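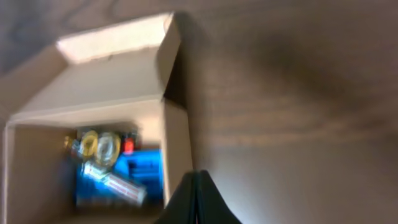
Progress report no. 2: Keteck demo visit and open day

October 2023
To: Prasanna Ekanayake, Gerari fund
From: Shiuli Khondokar, Hidance project

Short one this time, still catching up after the open day. Full accounts to follow seperately.

What was promised
One public demonstration of the arm before the end of the year, box unpacking as the main task, plus a visit from your side. Both done. Thanks for making the trip, and for staying through the restart.

The demonstration
Ran on the ordinary workshop bench, wood top, no special lighting. Open cardboard box, mixed contents: rolls of tape, a big blue item, a silvery-white cylinder lying across it, smaller bits. Visitors could ask for an item and the arm went in for it. Yellow tape the most asked for, mostly by children. Clear tape the hardest, as expected. Shiny, and the wrist view smears when the arm is moving quickly. Slowed the approach after the first session and it got better. Not fixed.

Two stoppages. One was a loose cable at the base, our fault, should have been checked the night before. The other was the planner refusing to go past a box flap. Cleared by restarting, cause still being looked at. Flaps are a nuisance generally, the arm treats them as solid walls and takes the long way round.

Keteck lent us the room and the barriers. Would use them again, though parking was bad and the signs pointed to the wrong door until mid morning.

Numbers
Attempts logged over the day: 667. Not yet sorted into good and bad, so no success rate in this report. Please don't quote one from the talk, that slide was from May and a diffrent gripper.

Money
Spent on the visit and open day: £3,320. Includes transport of the arm, insurance, printing and lunches. Within the line you agreed. Spare gripper fingers came out of the equipment line.

Next
Sort the logs. Find the flap fault. Try a narrower fingertip for the clear tape. Write up visitor comments, most wanted a closer view and somewhere to sit.

Needed from you: a yes or no on moving the leftover travel money to fingertips. Sooner the better, supplier is slow.

S.K.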